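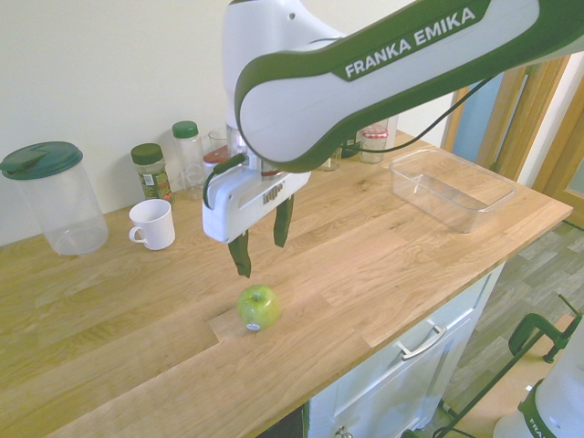
The green apple on the oak counter.

The Counter

Yamila Painemal came to the flat in Jorkby Street on a Thursday in February, with two suitcases and a bag of apples. The bag was a gift from the woman who sat beside her on the bus from the airport. The woman had a whole box of them for her sister, and she said that nobody should arrive to a new house with empty hands. Yamila did not understand every word, but she understood the apples.

The flat belonged to her uncle, Maximiliano Ibarra, who was at work until the evening. He had left the key with the neighbour in number 7 and a letter under the mug. The letter was written in Spanish in his small, straight handwriting, and it was mainly about the kitchen.

"The counter is oak," he wrote. "I oiled it myself. Please do not put hot pots on it, and do not leave water on the line where the two pieces meet. The big canister is for rice, but there is no rice. The jar with the bright lid is for the sugar, and there is hardly any of this also. I am sorry. I was going to go to the shop and then I was given the early shift. Eat what you find."

She looked for what she could find. In the fridge there was half an onion, some margarine and a bottle of sauce with the name Trotska, which smelled of vinegar and smoke. On the counter there were dried herbs in a glass jar with a dark green cap. She opened it and put her nose inside. It was oregano, or it was something that wanted to be oregano. At home her grandmother dried it on a newspaper on top of the wardrobe, and the whole bedroom had the smell until winter.

She put the apples in the fridge, all except one. This one she put in the middle of the counter, near the line where the two pieces of wood met. It was green with a little yellow in it, and it had a blue and white sticker. She sat on the stool and looked at it for a long time.

She was hungry, but she did not want to eat it yet. It is difficult to explain. Everything else in the kitchen was her uncle's: the mug, the small glass, the wall of the colour of cream. He had bought these things one after another during the 26 years in which he did not come home. The apple was the only thing in the room that had arrived on the same day as she did.

When she was six, her uncle had sent a parcel to Cisternas. Inside it there was a toy koala, a tea towel with a map of Australia, and a photograph of himself in front of a shop, holding up a piece of fruit as if it were a trophy. Her mother put the photograph on the wall beside the stove. With the years the steam made it curl, and the colour went out of his face before it went out of the fruit. So for Yamila her uncle was always a man without much face, holding something green.

At half past five she heard boots on the stairs. He knocked at his own door, and then he laughed and opened it.

He was shorter than she had imagined, and his hair was grey. He wore an orange work shirt with Jamik written on the pocket. They kissed on the cheek, and then they did not know where to put their hands.

"You found the letter," he said.

"Yes. I did not put any hot pot on the counter."

"Good," he said seriously. "Did you eat?"

"I was waiting for you."

He saw the apple then. He went close to it and bent down a little, with his hands on his knees, and he read the sticker. She saw that his lips moved when he read, as her mother's did.

"I picked these," he said. "Not this one, I mean this kind. It was my first job here. They paid us by the bin, and I was so slow! After one month I had saved 600 dollars and I thought that I was a rich man. Then I bought a winter coat and I was poor again."

"In the photograph you are holding one."

"What photograph?"

She told him about the wall beside the stove. He listened without sitting down. He had forgotten that he sent it. He remembered the koala, because the postage for the koala had cost more than the koala.

"And it is still there?" he asked.

"It is in my suitcase. Mum said I should bring it, so that I could recognize you."

He turned to the sink and washed his hands for longer than was necessary. Then he took a knife from the drawer and a board from behind the toaster, and he carried the board to the counter and set it down carefully beside the line. He cut the apple in two, and each half in two again. The inside was very white.

"There is no sugar," he said. "Your grandmother put sugar."

"She still does. The doctor has told her not to."

"And she puts it."

"She puts it when he is not there."

They ate standing up. The apple was so sour that Yamila closed one eye, and her uncle, who was watching her, closed the same eye. He found a plate for the core. Juice had run off the board and was going towards the line in the wood, and she reached for the cloth, but he was quicker and wiped it with the sleeve of his shirt.

"Tomorrow we will buy rice," he said. "You can fill the big one. I never filled it, you know. I bought it when I moved in, and it was always too big for one person."

She had kept the sticker on the end of her finger. While he looked for his wallet, to see if there was enough in it for fish and chips, she pressed it onto the lid of the canister, and held it there with her thumb until it stayed.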